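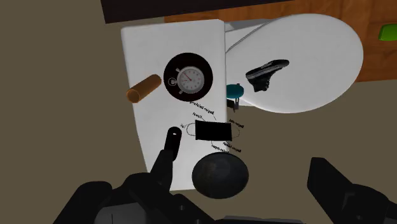
Can the Vamow kit be used to test arm tasks before we buy the arm?
It can be used for most of the task planning and for comparing grippers, but the final grip settings will still have to be found on real hardware.

Progress report: review of the Vamow simulation kit
Prepared by Jocelyn Kowalchuk, Metutar
For Setareh Jalali, Morin Fund
May 10, 2018

Your office asked for a report at the halfway point of the grant. It covers the work since January, the money spent on the kit, and what we plan to do with the remaining time. The detailed run logs are on the shared drive and are not repeated here.

Background

The grant pays for a review of Vamow, a desktop simulation kit sold by Protov. The kit comes as a software license, a library of household and kitchen objects, an arm model with a choice of two grippers, and a year of email support. Protov markets it to small teams that want to try out a work cell on a computer before spending money on equipment. We are one of those teams, and the question we proposed to answer is whether a group our size can get useful results from it without hiring a simulation specialist.

We bought the standard license for $3000. The training day was offered as an extra and we turned it down, as agreed in the proposal. I did the installation and setup myself.

Work completed

Installation took four working days. Two of those went to a graphics driver conflict that is not covered in the manual. Support replied the next morning with a fix, and I have asked them to add it to the install guide. The object library loaded without trouble.

The kit includes 18 prepared tasks. We set up all of them and ran the same control program on each, changing only the task file. Most are reach and press tasks — moving the gripper over a control, lowering it, and backing off. The others involve turning or sliding a part. We had planned to write two tasks of our own by now. One is finished and the other is waiting on an answer about how the kit handles hinges.

The plan called for 3000 runs at this stage. We have 2487 with usable logs. The shortfall comes mostly from a logging fault in the first release we were sent, which dropped the joint readings when two runs were started close together. Protov fixed it in the second release. I have left the affected runs out of the totals instead of trying to repair them, and we expect to make up the difference by the end of next month.

Most of our time has gone to the countertop appliance setup, as it is closest to what the cell will have to do. The arm is mounted on a dark cabinet with the appliance beside it, and the gripper works down from above onto the controls on top. The layout can be changed in a text file. Moving the arm base takes a minute or so, and I now do this routinely when a reach fails.

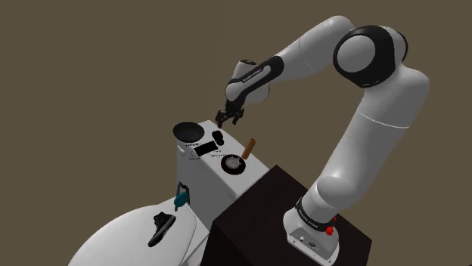

Findings to date

Reach and clearance
The kit is good at this. When a position is out of reach it says so, and it names the joint that ran out of travel. In the appliance setup there is very little space between the open fingers and the top surface when the arm is holding over the controls, and small errors in height matter. We found that the default approach height is too low for tall parts standing on the surface. Raising it in the settings file solved the problem for every task we tried.

Gripper choice
We compared the two supplied grippers on all the prepared tasks. The wide one blocks more of the view close to the work, with its body and both fingers taking up much of the near side. The narrow one is easier to place between parts but it cannot span the larger objects in the library. For our purposes the wide gripper is the better choice, and I would order that type if the purchase goes ahead.

Object library
The models hold up well in use. Sizes matched the listed dimensions wherever we checked. The weak point is small printing. On the appliance top, the labels near the black panel are hard to read in the close view and appear to be mirrored. It makes no difference to a press task, where the program works from positions. It would matter to anyone training a system to read labels, and I reported it to Protov. They have confirmed receipt and have given no date for a correction.

The kit can also scatter unrelated objects around the work area. A sneaker is one of the stock items, and so is a dark sphere. We leave this feature on for the main runs. The program we are testing should be able to ignore things that have nothing to do with the task, and the failures we get with scatter turned on have been more useful than the ones without it.

Contact and friction
I am least confident about this part. Pressing and sliding look reasonable, but the friction values are set by object class and the manual does not say how they were chosen. Changing the value for turned parts by a small amount was enough to change the result of a run. Until we can compare with a real gripper I would not rely on the kit for grip force.

Support
Replies come within one working day. The answers are clear on installation and file formats and less so on physics settings, where we were twice sent back to the manual page we had asked about.

Budget

License costs are as planned and there have been no other charges from Protov. Staff hours are slightly under plan. We will need a second workstation for the next stage, which is already a line in the approved budget, so no change is requested.

Next steps

Finish the remaining runs on the current release.
Complete the second of our own tasks once the hinge question is answered.
Borrow time on a physical arm to check friction on a small set of turning tasks.
Send Protov a combined list of manual errors.
Draft the purchase recommendation for your office.

One decision is needed from you. Protov offers a discount on a second year if the license is renewed before the first year is half over. My recommendation is to wait for the friction check, even though we would lose the discount — please let me know if you see it differently.

Jocelyn Kowalchuk
Metutar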